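Wendier sim notebook
May 3, 2021
Double door task, hallway scene, Flesby two-arm model

Picking up from the handover note. The fault is the one Nazma reported: in the hallway scene the right arm stops dead partway through the approach, the base carries on for a moment, and then the whole episode is marked as a success. Two separate things wrong there, and I spent most of the morning treating them as one.

Setup as before. Gratcombe scene pack, corridor with the red-framed double doors at the end, both arms forward, start pose drawn at random from the list. Physics settings untouched. I ran the full overnight batch again first so as to have my own numbers and not argue with the old ones. 328 episodes. 71 of them tripped the contact limit on the right forearm. All 71 were logged as passed.

The first thing I did was stop looking at the summary table and step through one of the bad episodes by hand, pausing on the approach. The corridor is tight for this body. With the arms in the default carry pose there is very little room between the right arm and the plaster, and the base planner doesn't know that, as it plans for the footprint of the base and nothing above it.

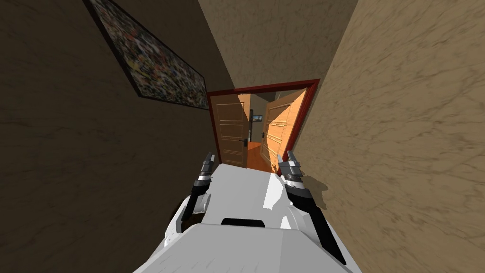

The planner's clearance figure comes from a config file that was written for the single-arm model. Fionnuala found it. The value is 60 mm each side, measured from the base shell, and it was carried over when the second arm was added. The elbow housings stick out further than the shell does in the carry pose. So the planner can be perfectly happy with a path that puts the right elbow into the wall.

That explains the contact. It does not explain why the arm stops and the base doesn't.

Went through the stop logic after lunch. On a contact over the limit, the arm controller latches a stop and sends a message up to the supervisor. The supervisor is then meant to stop the base and the other arm. In the log the arm stop is there, the message is there, and the supervisor receives it. Then nothing for a long stretch, and the base goes on creeping forward under its last velocity command until that times out.

The supervisor drops the message because it carries the arm name "right_arm" and the table it checks against has "arm_right". One was renamed in the Echevarría merge, the other wasn't. An unknown name is logged at debug level and thrown away. I had debug switched off, as I expect everyone does. With it on, the line is there every single time.

I don't like this one. In simulation it costs us a few bad episodes. The same supervisor build goes on the real Flesby in the bay, and there it would mean a base still driving with one arm stopped against something. I have told Nazma and the bay machine is tagged out until the fix has been tested on it with the wheels off the floor. Please nobody remove the tag on the strength of this entry.

Checked whether the left arm has the same problem. It does, same rename, same silence. We hadn't seen it because the planner keeps slightly to the right in this corridor and the left elbow never reaches its wall. To be sure, I mirrored the start list and ran a short set, and the left arm then latched and the base crept in exactly the same way.

Changes made so far, all on my branch:

Arm names now come from one file, read by both the controller and the supervisor.

An unknown name in a stop message is now treated as a stop for everything. It should never have been possible to throw one away.

Base velocity timeout brought down to 2 control cycles after any arm stop, as a backstop in case the message goes missing for some other reason.

Reran with those in and the clearance value left as it was, so that contacts would still happen and I could watch the stop. Paused it at several points on the way to the handles to compare joint states with the log.

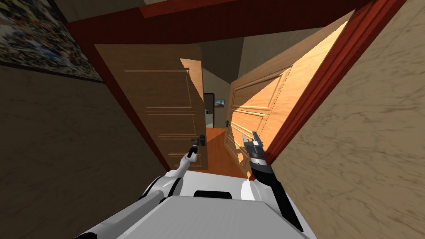 With the changes in, arm stop and base stop now land in the same control cycle in every tripped episode I've opened. I have not opened all of them. Nazma has a script that compares the two timestamps across a whole batch and will run it against tonight's output.

Next, the false passes. The success check for this task reads the hinge angles and nothing else. If both doors are past the threshold angle, it writes a pass. In this scene pack the doors are already partly open in a good many of the start states, and quite a few of those are over the threshold before the robot has moved. So a robot that jams in the corridor and never lays a finger on either handle gets a pass, provided the doors were open enough to begin with.

I had assumed the start states were all closed doors. The task sheet says closed. The scene loader does set them closed, but the hinge has a small spring in it, and the settling step runs after the loader and before the first recorded frame, so the doors drift. Fionnuala remembers this from last August, when the spring was put in to stop the doors chattering against the frame. It was tuned on a single door. On the pair it pushes both leaves apart.

Tried the obvious thing, which was to turn the spring off. Chattering came straight back and the contact solver spent its time on the door frame. Put the spring back on and made it active only once the hinge is past a small angle. That holds the doors shut during settling in the starts I tried. It feels like a patch. A proper latch on the handle would be better and would also make the handles mean something, as at present the doors can be shoved open without turning them.
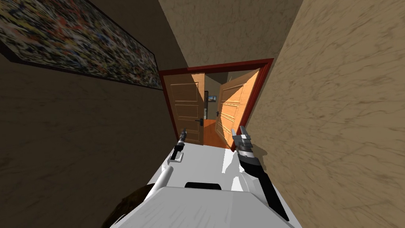 Nazma Gunawardena
Simulation lead, Wendier

Adding my part here so that it stays with the rest. The timestamp script is done and I ran it on the old batch as a check before trusting it on the new one. It flags all 71, so it finds what we already know about. It also flags one more, an episode with no contact trip at all, where the right arm reports a stop and clears it again almost at once. I have kept the log. It may be an encoder glitch in the model and nothing to do with the rename, but I would like it looked at before anyone calls this closed.

On the success check, I have added two conditions. The hinge angles have to change by a set amount from the first recorded frame, and there must be no latched stop on either arm at the end of the episode. A run that fails the second condition is written out as a fault and kept apart from ordinary failures. Up to now both went in the same column, when they went anywhere.

The results we sent to Echevarría for this task are wrong and need to be withdrawn. I will write to them. The single-door results used the older supervisor, before the merge, and I think they stand, but I have only read the code for that and haven't rerun anything.

The clearance value still needs changing. Fionnuala wants the planner to take the outline of the whole robot in its present pose, arms included, which is the right answer and will take a while. In the meantime, I have asked for a narrower carry pose for corridors, elbows tucked, and opening out to the reach pose only once the base has stopped short of the door. We'll lose some time per episode.

Still to do

Rerun the full batch overnight with the new names, the spring change and the new success check. Clearance left alone for this run.

Bench test on the bay machine, wheels off the floor, stop triggered by hand on each arm in turn. Two people present. Tag stays on until both of us have signed the sheet.

Search the rest of the tree for other places where an unknown name is quietly dropped. Fionnuala has found one already in the gripper code and is working through the remainder.

Correct the task sheet where it says the doors start closed, or make it true.

Ask Gratcombe whether the handles in their pack have a working joint or are only fixed to the door. If there's a joint we can build the latch on it.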